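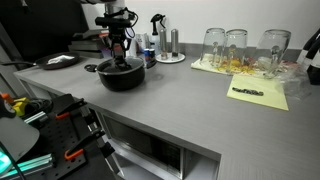
The case for the bare kitchen counter has been made so often, and by so many people with something to sell, that I have started to distrust it. Hedvig Fagerlund, a home organizer in Culthorpe, charges $100 an hour to make it again. Everything goes behind a door, she told me, and whatever won't fit goes to charity. I asked what she does about salt. Two steel grinders on a round white tray seem to me a fair use of space, and so do three glasses turned upside down on a yellow mat. I would move the books from behind the frying pan, though. Paper and hot fat are poor neighbors.

Print | E-mail

Fagerlund's clients are asked to clear 70 percent of what is on show. She couldn't say where the figure came from. Tuva Berge, who took the course in March, got down to a kettle and a plant and kept it up for 16 days.

"Then I wanted to cook something," she said. The pots came back out, then the oil, then the notepad she writes her shopping on.

Whitlock, which makes the drawer inserts Fagerlund recommends, sells a starter set for $60. Berge has two. One of them holds batteries. She has no complaints about the quality, and she would like her counter wiped down more often than it is, by somebody else.

Print this article | E-mail to a friend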